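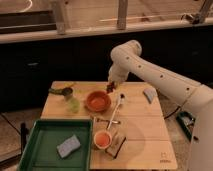
I gave up on the old kitchen table in October, after 31 years of it. My aunt Mirela bought it in Dudville and it had been painted four times, the last time by me, badly. I spent two weekends with a scraper and then a sander, starting at 80 grit and finishing at 200, and quit when I hit a crack that went right through. What I want now is pale wood with the grain showing, like the top under the orange bowl, and no paint at all.

Fikri says oil, Kátia says hard wax. I tried both on scraps from Bonwood. The oil went yellow under the window – not terrible, but not what I wanted. The wax stayed light and took a coffee ring on the second day, which rubbed out with a damp cloth.

So it will be wax. The boards are stacked in the hall until the heating has been on for a few weeks. The legs I'm keeping from the old table.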